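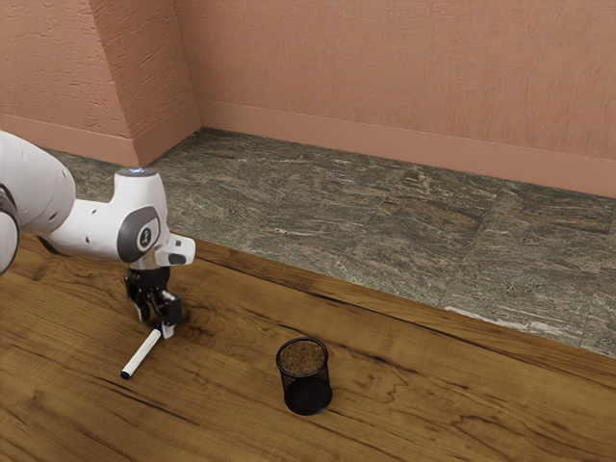 Coolant flush: can I mix Zein concentrate with what is left in the block?

Asked June 28, 2023

I drained the radiator on my Plaleck pickup and got out far less than the listed capacity. The rest is in the block and heater core. I have 2 jugs of Zein concentrate and was going to refill at 50 percent with distilled water. Does the old coolant throw off the mix? The block plug is seized and I would like to leave it alone.

3 replies

Reply 1 (accepted)
Yes, it does. Fill with plain distilled water, set the heater to full, run to operating temperature, let it cool, drain. Repeat until it drains clear. The block now holds water only, so do not add premix. Take half of the total system capacity and add that much straight concentrate first, then top off with distilled water. Check with a refractometer after the next drive. Mine reads up to 2 points off when the sample is warm.

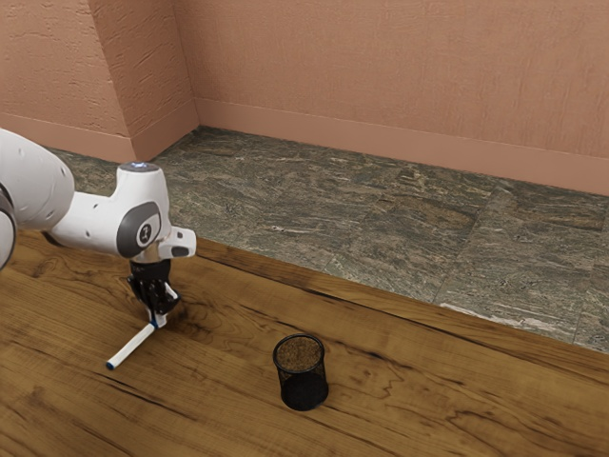 White arm with black gripper, over a wooden tabletop

Reply 2
just use the Curkier universal stuff, mixes with any color. did mine in february no problems

Reply 3
"Universal" is not a spec. Check the owner's manual for the coolant type before mixing. Also replace the cap if it is the original. On mine the cap was the leak, and I had already bought a hose kit.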